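About Brillholm

Brillholm is a computer repair and reuse workshop on the ground floor of the old Trusulitz building, which went up in 1888 as a button warehouse and still has the hoist over the side door. We take in desktop computers that offices, schools and households have finished with, open them up, find out what's still good and get as much of it as we can back into use.

Kwok-wai Yen started the workshop with one bench, a box of screwdrivers and 31 towers from a school that was about to skip the lot. He still does the first look at anything odd that comes through the door, and he still gets excited by a tidy cable run. We all do, to be fair. There's a real pleasure in taking the side off an old office machine and seeing how somebody planned it – where the drives go, how the cards sit, which screw you have to undo before the others will shift.

What we do

Most of our week goes on desktop towers. Each one is logged, opened, dusted out and checked over. Memory, drives, cards and power supplies are tested separately, and the good ones go on the shelves by type. We keep 300 labelled drawers of small parts (drive screws, blanking plates, jumpers, clips, those little rubber feet that always go missing) and people do travel to us for them! If you need a bracket for a case that went out of production years ago, please ask.

Drives are wiped before anything else happens to them, and you can have a certificate if you'd like one.

Rebuilt computers go out under two names. The Yang is our plain home machine, fine for letters, bills and video calls. The Oltier has more memory and a bigger drive, and it's the one schools tend to choose. In April we sent out our 1000th rebuild, an Oltier, to a village library that now has four of them in a row by the window.

Come and learn

We run evening classes for complete beginners. You'll take a tower apart, name what you find and put it back together, and you're very welcome to bring your own. Tea is free, biscuits are first come, first served.

Our next open day is Sat 5 November, from ten until three. Bring in your old towers, with or without the side panel, and leave the monitors at home as we haven't the space.
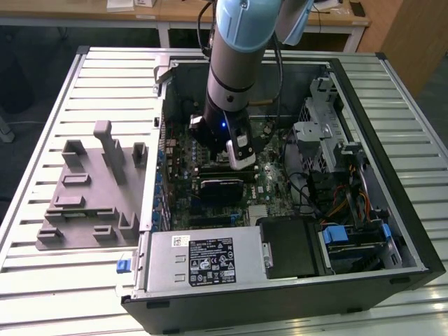

Power leads and keyboards are always useful too, so pop them in the same box. Parking is in the yard behind the building, through the green gate, and the bell for the workshop is the lower of the two.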